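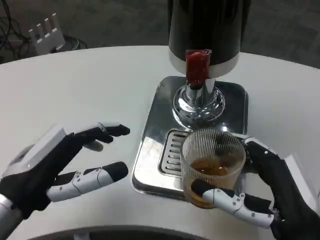 Licensed premises in Zitivton: origin of the Ruso Arms
I am preparing an entry on the former Ruso Arms for our local register of licensed premises and would welcome guidance on its earlier history. The 1871 rate book lists a house on the same corner as the Dubey Hotel, while the licensing bench refers to the Ruso Arms from January 1874 onward. Fittings offer little help with dating, as a modern dispenser with a red tap over a chrome base tells the researcher nothing about what was poured from in the 1870s. Were these two names for one building, or did the Ruso Arms replace an earlier house? I should also be grateful to learn whether any plan of the premises survives.
Posted by Fiorella Ruggiero, May 4, 2021

Thirumalai Nadar
The evidence favours a single building under two names. The licence transfer register records the Dubey Hotel passing to a new licensee late in 1873, and the following entry for the same allotment gives the name as the Ruso Arms. No demolition or building notice appears between the two. The allotment number is 44 in both cases.

I would suggest consulting the following, in this order:

1. The licence transfer register, held on microfilm. The index is arranged by licensee and not by house, so the surname will be required.

2. The rate books for the years either side of the change. The annual value is unchanged across the two entries, although the spelling of the owner's name varies.

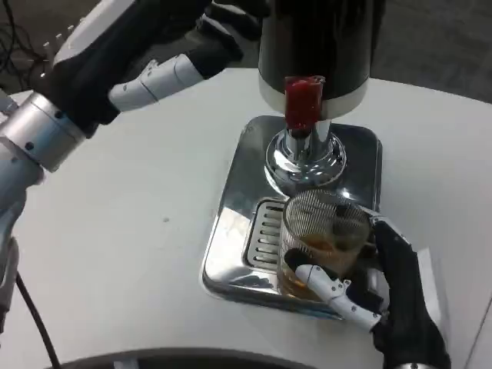
3. The colonial insurance plans, second series. The corner is shown as a brick building of two storeys with stables at the rear. The outline agrees with the footprint in the later sewerage survey — allowing for the addition of a kitchen wing.

Please note that the first series of plans does not extend to the eastern side of the township.

Mudassar Qureshi
My grandfather always called it the Dubey, well after the sign had changed. I believe it closed before the war, but cannot say which year.

Humaira Mohmand
I would add one caution to Mr Nadar's reply. A second Dubey Hotel operated at Gurkora under the same owner, and the two are confused in at least one published history. The sale notice giving a price of 3,000 pounds relates to the Gurkora house. The Zitivton premises were sold for 2,000 pounds, according to the conveyance. 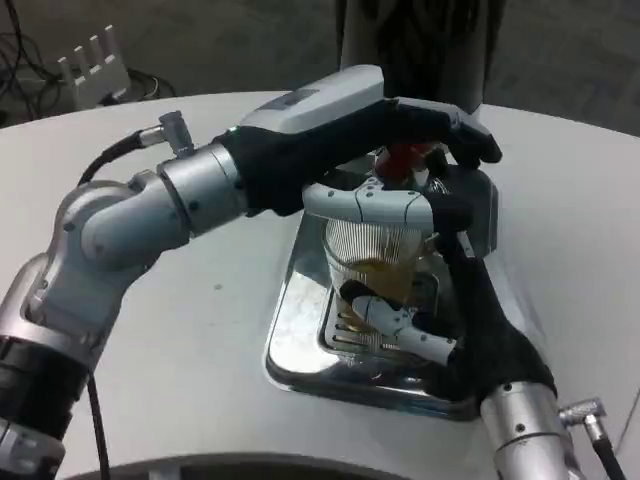

Stainless steel tray on a white tabletop

The conveyance may be viewed in the reading room by appointment. Copies of the attached plan are not supplied owing to its condition, but researchers may make a tracing under supervision.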